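Itlow Cottage Owners Question Trostano's New "Verified Sleeps" Badge

ITLOW – A group representing owners of 161 lakeside vacation rentals said in February that it will not endorse the "Verified Sleeps" badge now being sold by the booking site Trostano, and it advised members to hold off paying for it until the company explains how the checks are done.

The badge appears next to a listing's guest count and is meant to tell renters that a house sleeps as many people as it claims. Trostano says the program will cut down on complaints from families who arrive to find that "sleeps 10" includes a love seat and an air mattress in the hall.

The Itlow Lake Rental Owners Group agrees that the complaints are real. It doubts that the badge will do much to fix them.

"We asked what gets verified, and the answer was the form," said Nerea Peñalver, who chairs the group. "The owner fills in the form and the owner uploads the floor plan. If there is a step after that, we would like to hear what it is."

According to the program terms sent to members, a listing can receive the badge without a visit. A sofa bed counts as two sleeping places whatever its width. So does a "convertible surface," a term the document uses 2 times and does not define. Bunk beds are counted in full, even where the top bunk sits under a sloped ceiling.

The fee is $100 per listing per season, and houses with a separate guest suite pay twice.
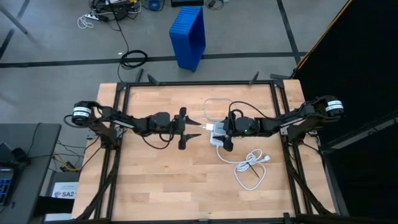
Two black robot arms mounted on opposite sides of a wooden tabletop.

Trostano's announcement says badged homes "earn the trust of today's traveler." The owners group asked for booking figures to back that up and received a summary covering 30 listings, all of them in one resort town, over a single summer. The summary did not say how those homes were chosen or whether their nightly rates had changed in the same period.

"Maybe it works," said Hakim Hutapea, who rents out two cottages on the east shore. "I've been told that about a lot of badges. I paid for the one with the little sun on it, and my July looked the same as it did the year before."

Members also raised the matter of septic limits. Many of the older cottages on the lake have permits tied to the number of bedrooms, and a badge that counts sofas could advertise more guests than a house is allowed to hold. Paraschiva Chiriac, who handles permit questions for the group, said the program terms leave that problem entirely with the owner.

The group has sent Trostano a list of questions and asked for written replies before the summer calendar opens. Until then, it suggests that owners list each bed by room and size, say plainly which ones fold out, and keep the guest count in line with the permit. Doing so costs nothing.

Renters with questions about a particular cottage should contact its owner directly.

Media contact: Czesław Kołodziej, Itlow Lake Rental Owners Group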